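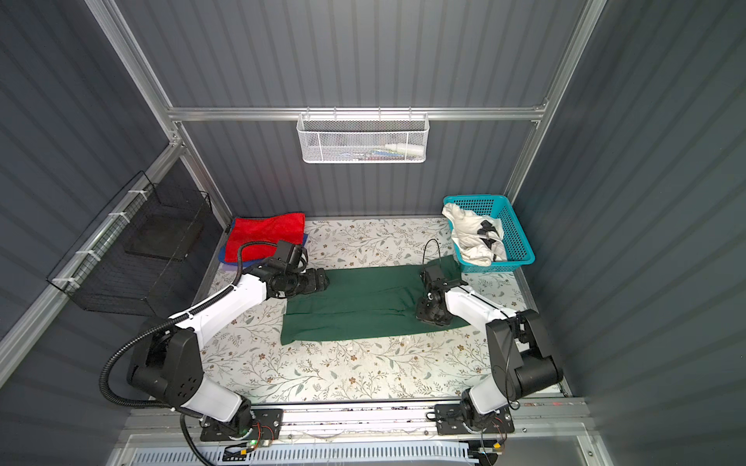

## Keeping records and tapes in good order

Store LPs upright, like books, and never in a leaning row. A shelf should be full enough that the sleeves stay straight but you can still pull one out with two fingers. Records are heavy. My Jullau unit holds nearly 1,000 and needed an extra bracket under each shelf before I trusted it.

Keep them away from radiators and out of direct sun. The cupboard next to the boiler is a bad place, however handy.

**Dust.** Hold a carbon fibre brush lightly on the record for two turns, then lift it off towards the edge. Don't press. Clean the stylus from back to front only.

**Fingerprints.** Use a proper record fluid and a lint-free cloth, and follow the grooves. Keep the label dry.

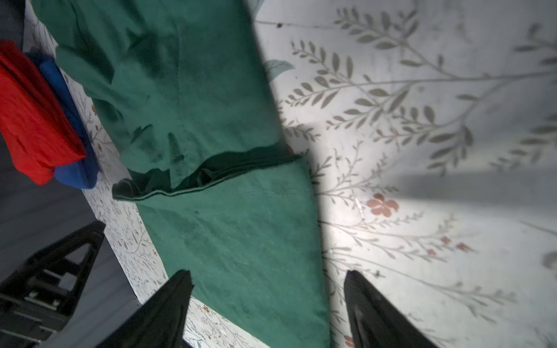
**Inner sleeves.** Old paper ones shed bits into the grooves. Swap them for poly-lined ones, but keep any with printed lyrics in the outer sleeve as well. I buy Nwosu ones in packs of nine.

**Price stickers.** Warm the sticker with a hairdryer on low and peel from one corner. Stop if the card starts to lift. Khôi Thân uses lighter fluid on glossy covers, which works, but try a small patch first and open a window.

**Cassettes.** Wind them right through once a year. If the felt pad has dropped off, don't play the tape until you've moved the reels to another shell. Screwed shells are much easier to open than glued ones.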